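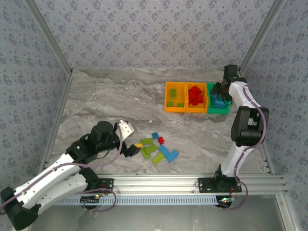 Sorting bin

A sorting bin is a small open container used to keep loose pieces of one kind apart from pieces of another. The term covers bins used in workshops, mail rooms and kitchens, but in the home it most often means the plastic bins used for toy bricks and other building pieces. Bins of this type are usually sold in sets and are meant to stand side by side on a table, shelf or floor.

Form

Most sorting bins are molded from a single piece of plastic. The top is open, and on many models the front wall is lower than the back so that the contents can be seen and reached from the front. A bin with a low front is easier to pick from but holds less before pieces start to slide out. Deeper bins with walls of equal height are preferred for storage, and shallow ones for use during building.

Stacking bins have a lip along the upper edge that fits the base of the bin above. Nesting bins have sloped sides and fit inside one another when empty -- they take up little space in a cupboard but cannot be stacked when full unless they have lids.

Bins come in many colors. In some households the color of the bin matches the color of the bricks kept in it, though this works only when the set includes the right colors. Where it does not, bins are told apart by position, by a label, or simply by what is already lying inside.

Sorting toy bricks

Loose bricks may be sorted by color, by shape, by size or by the set they came from. Color is the usual first choice for young children, who can often match colors before they can name them. A typical arrangement has one bin each for red, blue and green, with the unsorted bricks tipped out on the table in front. Colors that have no bin of their own, commonly yellow or white in smaller collections, are left to the end and put together in a mixed bin.

Shades cause some disagreement. Lime green and dark green may go together or be kept apart, and the same is true of light and dark blue. Collectors tend to separate them. Families with a few hundred bricks generally do not.

Sorting by shape is slower but is favored by experienced builders. A particular brick is hard to find in a bin where every piece is the same color, while its color stands out at once among pieces of the same shape. Larger collections often combine the two methods, with common rectangular bricks divided by color and less common pieces, such as L-shaped and sloped bricks, kept by shape.

Work surface

Sorting is done on a hard, flat surface large enough to spread the bricks in a single layer. Plain surfaces make small pieces easier to see. A tray or a raised edge keeps bricks from rolling or being pushed to the floor.

Examples

The Panden is a low-front bin sold in sets of 2 for tabletop use. The Twal is a deeper stacking bin with a lid. The Balness range includes a divided tray with a capacity given as 117 standard bricks. In "Shelves and Boxes," Leen Saliba recommends filling any bin no more than halfway if children are to pick from it.

Care

Plastic bins are washed by hand in warm soapy water and left upside down to dry.

See also

Building toy
Drawer divider
Parts cabinet
Toy chest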